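Motor bench, notebook, 23 August 2025

Stator day. The Saithong fan motor that has been growling since the start of August is in pieces, and so, by mid-afternoon, was my plan to have it back in its box before lunch. Tania Dewan left a note on the lid saying "should be quick", which I have kept as evidence.

Dust on the table again. I wiped it on arrival and it has all the pride of a table that has never been wiped.
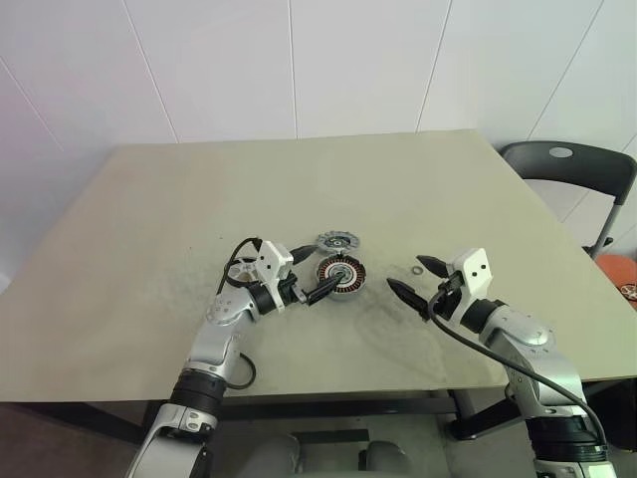
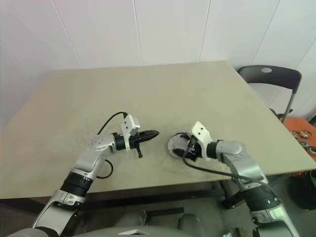 Does the washer go back under the end cover or on top of it?

Under, between the bearing and the cover, with the dished side facing the bearing. If it goes on top, the cover still closes up nicely and the shaft has end float you can feel with a thumb. I did it on top the first time. So did Sena last August, and she was kind enough to mention it only after I had finished.

Windings. Resistance across the three pairs is even enough that I'm not going to blame the copper. No smell of cooked varnish. I had rather hoped for one, as it would have let me write "replace" and go home. Insulation to the core fine on the Stiltier tester, once I'd found a set of leads that hadn't been borrowed.

Bearing. Guilty. Spins like a pepper mill. The grease has gone the colour of the patch on the table, and I'd put good money on the two being related. New one from the Skallmont drawer, second tray, filed under "misc" by someone who felt that was helpful. The old one came off with the small puller after 15 minutes of persuasion and one word I shan't write down.

Toothed edge on the cover: a burr on one tooth, dressed with the fine file. Don't use the Tastosetti file, it has no teeth left and is mainly ornamental. I have put it back where I found it so that the next person can have the experience.

Spoked disc: wiped, no cracks between the spokes that I could find with the lamp. One of the spokes has a scratch in it that looks alarming and catches no fingernail at all. Leaving it.

Order for going back together, for whoever inherits this (me, probably):

Bearing on the shaft, pressed by the inner race only.
Washer, see above.
Stator into the housing with the lead exit at the notch. It will go in the other way round. It will look perfect. The leads will then be on the far side from the hole.
Spoked disc.
End cover, screws finger tight, spin it, then tighten in a cross pattern.

Ran it on the bench supply for 56 minutes. Quiet, slight tick on start-up which went away or which I stopped hearing. Speed settled at 1,241 rpm against a plate figure I can't read, the plate having been cleaned by an enthusiast. Comfortable to the hand afterwards.

To do:
Order more washers. A bag of 200 costs hardly more than the ten we keep running out of.
Ask Sena Adjei whether the other Saithong on the shelf is a spare or a patient.
Tell Tania it was not quick.
Clean the table with something stronger, the grey smudges just move about under a dry cloth.
Find the lid for the parts tray. I had it this morning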